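Grustlow road stuff, a thread. I went to the Saturday session at the library about the new 20 zone and the crossing on Kramer Street. Writing up my notes before I forget them.
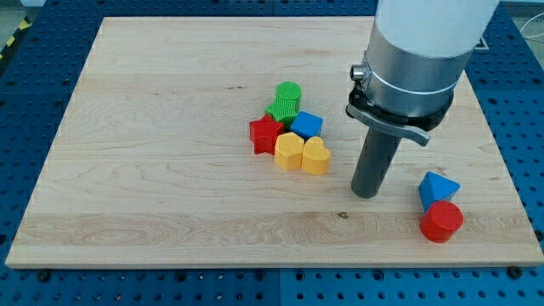
First, the basics. The lower limit covers Kramer Street from the bridge to the feed store, plus the two side streets behind the elementary school. Everything else in town stays as it is.

The signs go up in August. The paint comes after that, when the crew has finished over in Pullidik. So for a while you'll see signs and no markings. The signs count on their own.

Why Kramer Street. Godelieve Leemans from the county roads office put up the results from the rubber tubes that were across the road in spring. 410 drivers in one week were over the current limit by enough to get a ticket if a deputy had been sitting there.

Most of those were between 6 and 8 in the morning, heading toward the highway. I had assumed it was evenings. So had the man next to me, who said it out loud.

The fastest reading was 80. On Kramer Street. It was at 2 in the morning, but there are houses with bedrooms on the front all along there.

Somebody asked if the tubes could be wrong. Leemans said they throw out readings that don't match across both tubes, and the 80 matched.

Cameras: no fixed cameras. The county doesn't have the authority to put them up on that type of road and she said it isn't asking for it this year.

What we get instead is one of the trailers that shows your speed as you come up to it. It will move between three spots. It doesn't take pictures and it doesn't issue tickets. It does record speeds, so they can compare later.

Deputies will do patrols in the first month. Warnings for the first two weeks, tickets after that. If you're way over they can ticket you from day one, and she was clear about that.

The crossing. This took up most of the hour.

Current plan is to move it north, away from the corner, so that people turning right off Mill Road have time to see who is in it. It gets a curb bump-out on the school side and two flashing lights with a push button.

You lose three parking spaces in front of the laundromat. The owner was there and isn't happy. She asked for a short-stay space around the corner to make up for it. The county wrote that down and didn't promise anything.

Nathalie Hermans spoke for the school. She said the crossing guard position has been open since winter and the kids in the upper grades are mostly crossing alone. She wants the lights working by the first day of classes, even if the bump-out isn't done.

Answer to that was "we'll try." The lights are made by a company called Stistach and they ship when they ship. The poles can go in before.

Trucks. The quarry trucks will still use Kramer Street. I know a lot of people hoped this would push them out to the bypass. It won't, because the weight limit on the bypass culvert hasn't been lifted. That's a separate job with separate money and it isn't funded.

They do have to follow the 20 like anybody else. If you see one that isn't, take the number on the back of the trailer and call the quarry office as well as the sheriff. The quarry has a log and the county can ask to see it.

Detour. While they dig for the bump-out, northbound traffic goes around by Orchard Lane. Southbound stays open. They're planning on four working days, longer if it rains.

The bus stop by the bank moves across to the church lot for those days. There will be a paper notice on the pole.

Bikes. I asked about a bike lane. No. The road is too narrow once you keep parking on one side. She said if the town ever gives up that parking they can look at it again.

Someone asked about speed humps. The fire department objected to them on Kramer Street since it's their main way out. They didn't object on the side streets, so one hump is going in behind the school.

If you want to comment, there are cards at the library desk and a form on the county page. The form cuts you off at 900 characters and doesn't warn you. Write it somewhere else first and paste it in. I lost the end of mine.

Comments close at the end of the month. After that it goes to the commissioners, and there's time to speak there too if you sign up at the door.

Somebody in the replies is asking about the school zone lights that already exist on Mill Road. Those are staying. They'll still flash before and after school. When they're off, the limit there goes back to 30, same as now.

Another one: does the 20 apply at night? Yes, all hours, all days.

And one correction to my post on the patrols. The two weeks of warnings start when the last sign is up, and the signs will take a few days to install. So don't count from the first one you see.

I couldn't find the map online, only on the board at the library. I asked the county to post it. When they do I'll add the link here.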